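Wed 27 September
Notebook, open day at the Skaltstead bench

Written up the same evening, while I still remember who asked what. Giang Sầm has the sign-in sheets and will add the school groups separately.

Before doors

In at seven. Swept, taped the cable run by the side door, put the barrier posts out with the long rope. The short rope lets people lean in too far, we learned that in January. E-stop check on both arms, signed in the cell log. Warm-up routine ran twice without a fault.

Altano asked for the demo to be something a visitor understands without a talk first, so we stayed with dishes. Cup, bowl, clear container, and the cloth bin for the other half of the routine. Giang wanted the peg board as well. I said no, it takes too long to reset between groups and people wander off.

Speed was set at 40 percent for the whole day. Clestero would have liked it faster for their guests. I kept it where it was.

Visitor count by Giang's clicker was 118, with up to 200 expected going by the mailing list. The rain probably did that.

Morning session

Three groups, then a long gap, then the Đàm people, who had driven a fair way and stayed through two full cycles. They run a small dishware packing line and asked better questions than anyone else. Mostly about rims. They wanted to know why we take the cup by its edge and don't go around the body. I told them the fingers are flat and the cup is tapered, so a body grip tends to ride up toward the narrow end. A rim pinch needs less opening and leaves the other side of the cup free. The cost is that you need the position right, and the thin wall flexes if the force is set too high.

Their engineer also asked what happens when the cup is nested in the bowl. Does the bowl come along? It can. We have had it happen in testing when the pull is at an angle. Straight up for the first part of the lift is the rule now, and the bowl has stayed put since we made that change.

Left arm on the cup, cloth bin over on the other side:

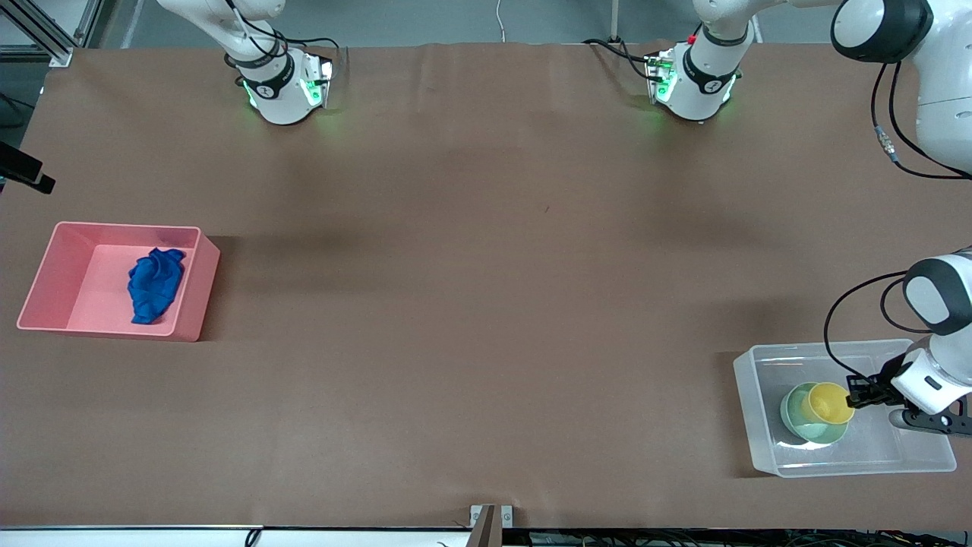
Questions worth keeping

1. Can it tell the cup from the bowl by color alone? Asked by nearly every group. Answer I gave: color helps, but we don't want to depend on it. Need a short version of this for the handout.

2. How many tries did it take to learn? I said 3,000 recorded runs across all the dish tasks, this one included. Someone wrote that down as the number for the cup alone, so I should say it more carefully next time.

3. What are the green lights for? Status. We should put that on the sign, it would save us a lot of talking.

4. Is it safe to stand here? Behind the rope, yes. One parent asked me this four times and I don't blame her.

5. Why two arms? Best answer came from Giang: one arm can do the cup, but folding a cloth with one arm is a sad thing to watch. People laughed and then got it.

6. Does the clear plastic cause trouble? From the Đàm engineer again. Yes. Overhead lights throw glare on it and the table shows through, so the edges are hard to pick out. I pulled up the wrist view on the side monitor to show her, with the bowl and cup out on the tabletop and the gripper open. The streak across the tray made the point better than I could. She took a note about matte trays. We should try one ourselves. 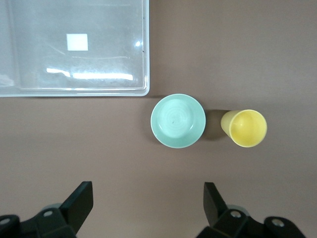 7. What does it cost? Sent all of these to Clestero.

Afternoon

Slower. The monitor got more attention than the arms did once people noticed it. Kids in particular stood with their backs to the table and watched the screen. For the next one I would put the monitor behind the cell so both are in the same line of sight — it's a ten-minute job if we do it before the barriers go out.

One protective stop, mid-afternoon, right arm. Cleared and restarted in front of the group. Log saved, I haven't opened it yet. My guess is the cable bundle pulling at the far end of its reach, but that's only a guess until I look at the joint torques.

To do

Matte tray, same footprint if we can find one. Ask the Đàm engineer what they use.
Sign for the status lights.
Fix the wording on the 3,000 runs.
Read the stop log before anyone runs the right arm at full reach.
Long rope needs a new hook on one end.
Giang to send the thank-you emails, I'll do the one to Altano.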